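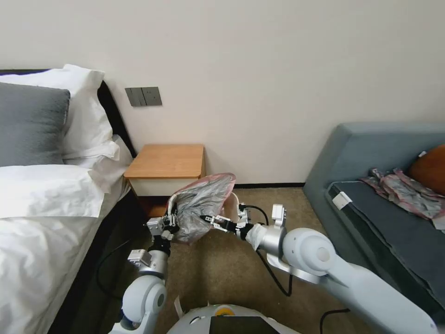 Social Host Liability: Frequently Asked Questions

Print this page | E-mail this page

What does "social host" mean?
A social host is a private person who serves or provides alcohol to guests and does not sell it. The host might own the home, rent it, or just be the one who put the party together. Bars, restaurants and liquor stores are covered by a different set of rules.

Can I be sued if a guest has an accident after leaving my house?
It depends on the state and on the guest's age. Many states do not hold a host responsible for what an adult guest does after drinking. Some do, usually when the host kept serving a person who was plainly drunk and knew that person would be driving.

What if the guest was under 21?
The risk is much higher. A large number of states allow a claim against an adult who gave alcohol to a minor. In some places it is enough that the adult knew minors were drinking on the property and let it go on.

I wasn't home when my teenager had the party. Am I still responsible?
You may be. Courts look at what you knew or should have known. A parent who left for the weekend with a full liquor cabinet and had trouble with parties before is in a different position from a parent who had no warning.

Can the drunk guest sue me for his own injuries?
In most states an adult guest cannot. A minor sometimes can.

Does homeowner's or renter's insurance pay for this?
Often it does, up to the liability limit in the policy. A $100,000 limit is common and can run out fast in a serious injury case. Read the exclusions. Charging admission or selling drinks may take the event outside your coverage.

Is there a criminal penalty too?
There can be. Giving alcohol to a minor is a crime in most situations, and many cities have their own ordinances. A fine of $2,000 or a short jail term is possible in some places, apart from any lawsuit.

How long does an injured person have to file?
Each state sets its own deadline. Some also require written notice to the host well before that, and missing the notice date can end the case.

I got a letter from a lawyer. What should I do?
Send a copy to your insurance company right away. Keep receipts, text messages and the guest list. Don't call the injured person or post about the party online.

Do you charge for a first meeting?
No. Attorney Meirion Samuel meets with new clients free of charge for up to 90 minutes. Please bring your policy and any letters you have received.

The answers on this page are general information and are not legal advice.

Print this page | E-mail this page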